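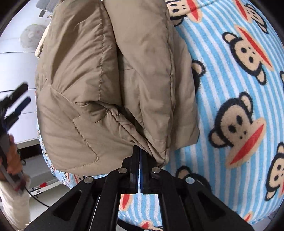 Cómo investigar la historia de una calle comercial de tu barrio

Esta guía explica el método que seguimos para reconstruir la historia de la calle Vendimier, en el barrio de Larkedau, y sirve para cualquier calle con comercios antiguos. Hace falta una libreta, acceso al archivo municipal y bastantes tardes libres. Los carteles históricos que se ven en muchas ciudades suelen salir de un trabajo parecido a este.

Antes de empezar

Elige un tramo corto. Nosotros empezamos con la calle entera y a las pocas semanas lo redujimos a tres manzanas, 24 portales en total. Con un tramo así se puede llegar al detalle de quién tenía cada local. Si la calle ha cambiado de nombre, anota todos los nombres y los años en que se usaron, porque los índices de los archivos casi nunca los relacionan. Vendimier fue durante mucho tiempo Camino de Clastmont, y la mitad de los expedientes están con ese nombre.

Comprueba también la numeración. Es frecuente que los portales se renumeraran al derribar una casa o abrir una travesía. En nuestro caso el actual número 50 era antes el 46, y durante un mes atribuimos una panadería al edificio equivocado.

Paso 1. Recorre la calle a pie

Hazlo un día laborable por la mañana, con los comercios abiertos, y repítelo un domingo con las persianas bajadas. En las persianas y en los dinteles quedan rótulos viejos que de lunes a viernes no se ven. Apunta por cada portal:

Número actual y, si se conserva, la placa antigua.
Actividad del local y nombre del negocio.
Fecha en la fachada, iniciales en la reja, azulejos de compañías de seguros.
Restos de pintura o letras de un rótulo anterior.

Haz una fotografía de cada fachada desde la acera de enfrente y otra del rótulo. Guarda los archivos con el número del portal delante.

Paso 2. Consulta los padrones y la matrícula industrial

El padrón dice quién vivía en cada casa, de dónde venía y desde cuándo. Para una calle de inmigración es la fuente principal. Pide primero dos padrones separados por diez o quince años y compáralos; los intermedios se consultan después, solo para los portales donde hubo cambios.

La matrícula industrial (el registro de quienes pagaban contribución por ejercer un oficio) recoge los comercios. Suele estar ordenada por ramo y no por calle, así que hay que leerla completa. Copia el nombre tal como aparece, con sus faltas. La familia Chege, que abrió la primera tienda de especias del tramo, figura escrita de cinco maneras distintas, y en una de ellas el apellido ocupa el lugar del nombre.

Los padrones recientes no son de consulta libre. Pregunta en el archivo qué plazo aplican antes de hacer el viaje.

Paso 3. Busca los anuncios

La prensa local, los programas de fiestas y las revistas parroquiales llevaban publicidad de los comercios del barrio. Un anuncio da datos que no están en la matrícula: qué se vendía, qué horario había, si se servía a domicilio. Si la hemeroteca está digitalizada, busca por el nombre de la calle y por el teléfono. El número 712, de cuando los teléfonos del barrio tenían tres cifras, nos permitió seguir una casa de comidas por dos locales y tres dueños.

No te fíes de la frase «casa fundada en». Muchas veces se refiere al negocio del padre en otra ciudad.

Paso 4. Habla con la gente

Empieza por los comerciantes en activo y pídeles que te digan a quién preguntar después. Las entrevistas de más de una hora cansan a las personas mayores; es preferible volver otro día. Lleva fotocopias de los anuncios y de los planos, que ayudan más que las preguntas.

Preguntas que nos han dado buen resultado:

¿Qué había en este local antes que ustedes?
¿Quién les ayudó a encontrar casa cuando llegaron?
¿Dónde se compraban los productos que aquí no se encontraban?
¿En qué lugar se reunían los paisanos los domingos?

Graba solo con permiso por escrito. El formulario que usamos lo preparó Ruaridh Moncrieff y cabe en media hoja: nombre, fecha, si se autoriza a citar con nombre y apellidos, y si la grabación puede depositarse en el archivo. Deja una copia a la persona entrevistada.

Paso 5. Monta una ficha por portal

Cada ficha lleva una tabla con cuatro columnas: años, actividad, titular y fuente. La última es obligatoria. Un dato sin fuente se escribe a lápiz o en cursiva hasta que aparezca. Cuando dos fuentes se contradicen se ponen las dos, una debajo de otra, sin elegir.

Los huecos se dejan en blanco. En el portal 18 tenemos nueve años sin nada y así se va a quedar mientras no abran los expedientes de licencias.

Paso 6. Dibuja el plano por épocas

Calca el plano catastral y haz una copia para cada fecha de corte. Con tres fechas basta para ver los cambios: nosotros usamos la apertura del mercado, el traslado de la estación y la última reforma de las aceras. Colorea los locales según el ramo. En el plano se ve enseguida qué esquinas han sido siempre bares y qué bajos no duran más de unos pocos años con el mismo uso.

Paso 7. Devuelve los resultados

Imprime las fichas y llévalas a los comercios antes de publicar nada. Deja dos semanas para correcciones. En Vendimier repartimos las fichas en enero y cerramos la recogida el 5 de febrero. Llegaron muchas rectificaciones de parentescos y dos fotografías interiores que no conocíamos.

Después se puede preparar un recorrido guiado, un folleto o unas placas para los escaparates. Para las placas hay que pedir permiso al propietario del edificio además de al inquilino. El juego completo de fichas, con las fuentes, debería quedar depositado en la biblioteca o en el archivo municipal, en papel y en digital.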